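Search this diary
Enter a word or month

Rundivside House: The Household Diary
March, entry 46

The Melier sofa in the upstairs sitting room, and the question of clothing left upon it
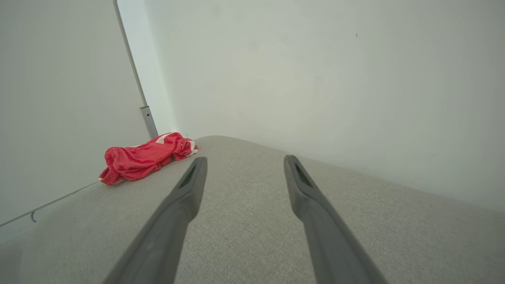

Consuelo Flores has written to this diary that the sofa should be treated as a seat at all hours, and that any garment found on it after breakfast ought to go straight to the lost clothing shelf with a dated slip. She adds that the former practice of folding items over the arm only persuaded people that the sofa was a proper place for them.

Her view is recorded with thanks and was considered at the morning round. The House has not adopted it in full. Residents on the upper landing return from the laundry room by way of the sitting room, and small pieces are easily dropped on that route. A period of grace until four in the afternoon was thought fair.

The item at issue this morning was small, bright coral-red and bunched up on the grey fabric towards the left. It was not identified at the time. Orlando Betancur believed it to be a pair of running shorts; Amparo Montoya was of the opinion that it was a sock of the thick knitted sort. The entry in the clothing book therefore reads "red garment, small", and the owner is invited to supply the correct term on collection.

The morning round began at twenty to nine. Curtains were drawn back on the upper landing and the window at the north end was opened for as long as the rain permitted. The kettle in the upstairs pantry has again been left on its base without water, and a second notice has been placed on the cupboard door. The Wustik carpet sweeper is returned from repair and runs well, although it still pulls to one side on the stair carpet.

It is proper to set down here the present arrangements for the sofa, as three new residents have joined the House in the past month and have asked. The seat is brushed each morning with the soft brush, working from the back towards the front. The hard brush is kept for the hall mats and must not be used, as it raises the weave. Loose threads are to be snipped and never pulled. Tea is permitted in the sitting room. Soup is not. Damp towels are to be taken to the airing cupboard, where the lower rail has been cleared for the purpose.

Damian Głowacki asked whether a basket might be put by the door so that stray clothing has somewhere to go before the afternoon. The House owned such a basket until last winter, when it was lent to the garden room and came back with a broken handle. The firm of Hsueh has quoted 17 pounds for a replacement with a lid and 5 pounds for delivery. The sum was approved from the furnishings allowance, which now stands at 148 pounds. Lucero Carhuamaca will place the order and has asked that the basket not be used for newspapers.

A further matter was raised concerning the folding of unclaimed clothes. Shirts and trousers are to be folded in thirds and laid flat on the shelf. Socks are to be paired where a pair exists and otherwise placed in the shallow drawer. Nothing is to be washed a second time without the owner's agreement, following the complaint about the green cardigan in the autumn, which has been settled and will not be discussed again in these pages.

The afternoon was given over to the linen count on the ground floor. Two pillowcases were set aside for mending. The pantry clock was found to be slow and was put right.

At four the clothing book was closed for the day. One umbrella had been claimed, together with the grey scarf entered in the previous week. The column beside the red garment was still blank, and the line has been carried over to tomorrow's page.

3 comments
5 shares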